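Week 8: Writing a linter rule people won't turn off
Notes by Ewurabena Gbeho

Bring your laptop with the course repo cloned and the test suite passing. If the test suite does not pass, bring it anyway and sit near the front.

Where we left off

Last week you wrote a rule that walks the syntax tree and flags every unused import. Most of you got it working. Most of you also flagged imports in the package's top-level file, where an "unused" import is how names get re-exported to the rest of the world. One group's rule, run on the Varnum code base, produced 504 warnings. Raelene Donnelly, who grades these, went through the lot and found 8 she would have wanted to hear about. The others were correct in the sense that the code did what the rule said it did, and useless in every other sense.

So this week is about false positives, settings and messages. It is less fun than tree walking. It is also where all the support tickets come from.

1. Where a rule sits

A rule in Varnum gets three things: the parsed file, the raw text of the file, and a settings object. It gives back a list of findings. It may not open other files, call the network or print. Two people printed last week. The runner swallows standard output, so they spent an evening convinced their code was never being called.

Think of the parsed file as the surface you work on and the rule as something that stands on it. Do not saw bits off the surface. If your rule changes the tree, the next rule in line sees your changes, and the order of rules is not guaranteed. Copy what you need.
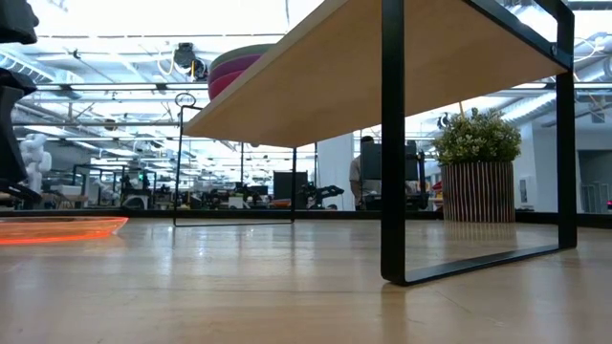

Fig. 8.1. Small table with black metal legs, on a larger wooden surface.

The raw text is there for rules about spacing and comments, since the parser throws both away. If you find yourself running a regular expression over the raw text to find function calls, stop and have a glass of water. The tree already knows where the function calls are.

2. Settings

Every setting is a question you ask a stranger who is busy. Ask few.

A setting needs a name, a type, a default and one line of help. The default matters most, as nearly everyone will run it. When I went through the configuration files handed in for the June project, 339 lines of settings had been written and 76 of them differed from the default. The remainder were copied out of the manual, where they will sit until the defaults change and somebody has a bad morning.

Some things to settle before adding a setting:

Can the rule work it out from the file? Indentation width usually can be.
What happens when the value is missing, empty, or the word "yes"?
Is there a value that switches the rule off by accident? A maximum of 0 is the usual culprit.
Would you know what it meant without the help line? "strict_mode_2" was handed in last year.

Type checking of settings is done for you by a helper called Malik. It lives in the tools folder and it is fussy. It will accept true and refuse "true", and no, we are not changing that. Declare the type on the rule class and Malik raises an error before any file is read, and that is when you want to hear about it.

3. Messages

A finding has a position, a severity and a message. Students put great care into the position, guess the severity, and write the message at two in the morning.

Say what was found, where, and what to do. "Bad import" does one of those if we are generous. "Import 'shelve' is never used in this file; remove it or list it in exports" does all three. Skip exclamation points. Skip "please" as well. After the fortieth one it starts to sound like a threat.
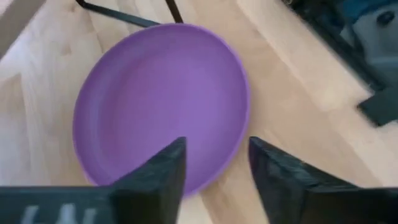 Fig. 8.2. Purple plate on a wooden tabletop.

On severity: use "error" only when the code will break. Style opinions are "info", however strongly you hold them. I have read the arguments on the class mailing list about blank lines after a docstring and I remain at "info".

4. Tests

Every rule needs three kinds of test file: one that should be flagged, one that should not, and one that looks as if it should be flagged and should not. Nearly all of you skip the third kind. The import rule would have been saved by a single file of that sort.

Keep test files short. Ten lines is plenty. The Seltance exercise from week 6 is a fair model, apart from its variable names, which I wrote in a hurry and am now stuck with.

Also test the empty file. Then test the file that holds one comment and no newline at the end. Something falls over on that one every year.

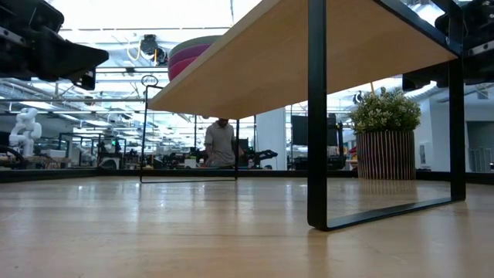 Fig. 8.3. The table again, seen with the wooden surface it stands on.

5. Fixes

A rule may offer a fix as a patch. Offer one only if it leaves the program doing the same thing. Removing an unused import looks safe until the import was there for its side effects, so mark that fix as "suggested" and let a human press the button.

Two fixes that touch the same line are a conflict. The runner keeps the first and drops the second without a word. There is an open ticket about the silence.

For next time

Rework your import rule so that it leaves top-level package files alone by default. One setting at most. Run it on the Grivero sample project and hand in the findings together with a short note on any you believe to be wrong. An empty note will be read with interest.

Read chapter 4 of the course text, skipping the section on plugins, which describes a version we no longer use. Questions go to the mailing list before 5 p.m. Raelene answers faster than I do.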